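Projektbericht: Fundsachen im Studierendenwohnheim Galbraith - Erfassung, Beschreibung und Rückgabe

Seminar Objektdokumentation, Arbeitsgruppe Givar
Verfasst von Timo Ackermann, Marion MacAulay und Keir Cowie
Betreuung: Harish Bansal
Vorgelegt am Montag, 23. Februar 2026 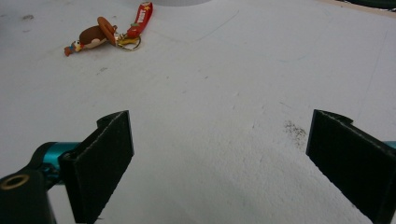 1. Ausgangslage

Im Wohnheim Galbraith werden verlorene Gegenstände an der Pforte abgegeben und dort in einem Schrank verwahrt. Ein Verzeichnis bestand bis zum Beginn des Projekts nur in Form loser Zettel, auf denen meist ein einziges Wort stand, etwa »Schlüssel« oder »Anhänger«. Mit solchen Angaben ließ sich eine Verlustmeldung kaum einem Fundstück zuordnen. Ein Schlüsselanhänger mit einer Vogelfigur im Comicstil, goldfarbenem Ring und rotem Band ist dagegen schon nach wenigen Worten unverwechselbar, sofern diese Worte auch festgehalten werden. Die Arbeitsgruppe hat daher ein einheitliches Erfassungsblatt entwickelt und am vorhandenen Bestand erprobt.

2. Vorgehen

Der Bestand wurde in vier Sitzungen gesichtet. Jeder Gegenstand erhielt eine laufende Nummer und wurde auf einer weißen Arbeitsfläche ausgelegt. Die Beschreibung erfolgte zunächst durch ein Mitglied der Gruppe; ein zweites Mitglied prüfte anschließend, ob der Gegenstand allein anhand des Textes wiederzuerkennen war. Das Erfassungsblatt umfasst fünf Felder: Gegenstandsart, Bestandteile, Farben, Aufschriften sowie Fundort. Nicht lesbare Aufschriften werden als solche vermerkt und nicht ergänzt.

Die Erfassung von Ausweisen und Bankkarten war nicht Bestandteil des Projekts. Sie verbleibt nach Rücksprache mit Alistair Purves bei der Hausverwaltung.

3. Ergebnisse

Insgesamt wurden 19 Gegenstände vollständig aufgenommen. Als schwierig erwies sich vor allem das Feld »Bestandteile«, das anfangs sehr unterschiedlich ausgefüllt wurde. Bei Anhängern wurde teils nur die Figur genannt, teils auch Ring und Band. Die Gruppe hat sich darauf verständigt, alle fest verbundenen Teile einzeln aufzuführen, beginnend mit dem auffälligsten.

Auch bei den Farbangaben waren Absprachen erforderlich. Zusammengesetzte Bezeichnungen wie »orangebraun« sind zulässig, Vergleiche mit Lebensmitteln oder Markenfarben dagegen nicht. Materialangaben werden nur eingetragen, wenn sie zweifelsfrei sind - andernfalls lautet der Eintrag »Gummi oder Kunststoff«.

4. Weiterführung

Das Erfassungsblatt liegt seit Abschluss der Erprobung an der Pforte aus. Eine Durchsicht der Einträge ist für Juli vorgesehen; die Zuständigkeit liegt bei Keir Cowie. Offen ist die Frage, wie lange Gegenstände von geringem Wert aufzubewahren sind. Hierzu wurde der Hausverwaltung ein schriftlicher Vorschlag übermittelt, eine Rückmeldung steht noch aus.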